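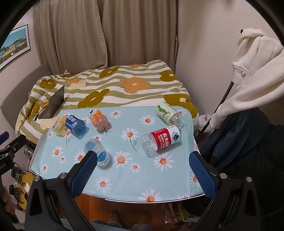
Idthorpe, March 2020

Growing Up and Health: Unit 4
Talking with teenagers about sleep, mood and the body clock
Handout for parents, carers and youth workers

Before you read
This handout goes together with the second evening of the Willus course. If you missed the February session on puberty and body image, you can still follow this one, but please read the word list from Unit 3 first, as I use the words "hormone" and "growth spurt" without explaining them again.

1. Why we give a whole evening to sleep

In the February session we collected questions on paper slips. I had expected that most of them would be on phones or on dating. The biggest pile was on sleep. Parents wrote that their son cannot be woken in the morning, that their daughter is awake at midnight and cries over small things, that the weekend is lost until lunch. One slip said only: "Is he lazy or is he sick?"

In most cases he is neither. During puberty the body clock moves later. The evening signal which makes us sleepy, a hormone called melatonin, starts to rise later than it did in childhood. A child who fell asleep without trouble at half past eight may, at fourteen, feel fully awake at half past ten. The school bell has not moved with him.

2. How much sleep is enough

Teenagers are usually advised to sleep between eight and ten hours a night. Please treat this as a range. Some young people do well at the lower end of it, and a few need even more during a growth spurt or after an illness.

A simple calculation to do at home: write down the hour at which your teenager must get up, and count backwards nine hours. Then compare the result with the real bedtime on a normal school night. Write the difference in the margin here, we will need it for the exercise in section 6.

At the Lozano youth centre we asked the older group to keep a sleep diary for two weeks. We received 326 nights in total, and on 116 of them the writer had slept less than seven hours. It is a small group from one neighbourhood and I do not want to make a big conclusion from it. But it was useful to show these pages to the young people themselves, who had believed that everybody else was sleeping well.

3. Sleep and mood

A tired brain reacts more strongly to bad news and has more difficulty to let it go. This is true for adults also. In teenagers it comes on top of changes in friendship, in the body and in the family, and so it is easy to mistake one thing for another. Look at these three situations and note what you would ask first.

a) Your daughter shouts at her brother every morning and is friendly by four in the afternoon.
b) Your son has stopped going to training, says he is tired, and sleeps eleven hours.
c) A girl in your youth group falls asleep in the afternoon and says that she is "just bored."

For (a), the time of day is the important clue. For (b), the amount of sleep is not short, and you should think also of low mood, of anaemia and of problems in the team. For (c), ask about the evening before you ask about the boredom, and ask it in private.

4. Phones, light and the last hour

I am often asked if I am for or against phones in the bedroom. I would like to speak first of the last hour before bed. Bright light in this hour can push the body clock even later, and messages from friends keep the mind busy. Some families have had good results with one charging place in the kitchen, for the parents' phones too. If the parents keep theirs, the rule normally dies within a week.

If a total ban leads to a fight every evening, start with 15 minutes. Move the phone out that much earlier, leave it so for a week, then move it again. A slow change is easier to keep.

5. What does not help

Sleeping until two in the afternoon on the weekend feels good but makes the first school morning worse. Try to keep the difference to two hours at most. Coffee and energy drinks after lunch stay in the body longer than most people think. Sleeping tablets, also the herbal ones, should not be given without asking a doctor or a pharmacist. And comments such as "in my time we got up at five" have, in my experience, never put anybody to bed.

6. Exercise in pairs

Take the number from your margin. Tell your partner one thing in your household's evening that could be moved earlier: supper, homework, the shower, the argument over the shower. Your partner may only ask questions and may not give advice. After five minutes, change roles. Youth workers who have no teenager at home can use the timetable of their own centre.

7. When to ask for help

Speak with your family doctor if the teenager snores loudly and has pauses in breathing, if the sleep problem lasts longer than a month, or if he or she falls asleep suddenly during activities. If a young person talks of not wanting to live, do not wait for the next appointment. Stay with them and call the emergency number or a crisis line the same day.

8. For next time

Please keep the one-page diary for seven nights, together with your teenager if they agree. Colour in the hours asleep and leave the others white. Blank diaries are in the Trekix folder, under Unit 4, and paper copies are at the front desk. Unit 5 is on friendship and first relationships, and the reading for it is sections 1 and 2 only.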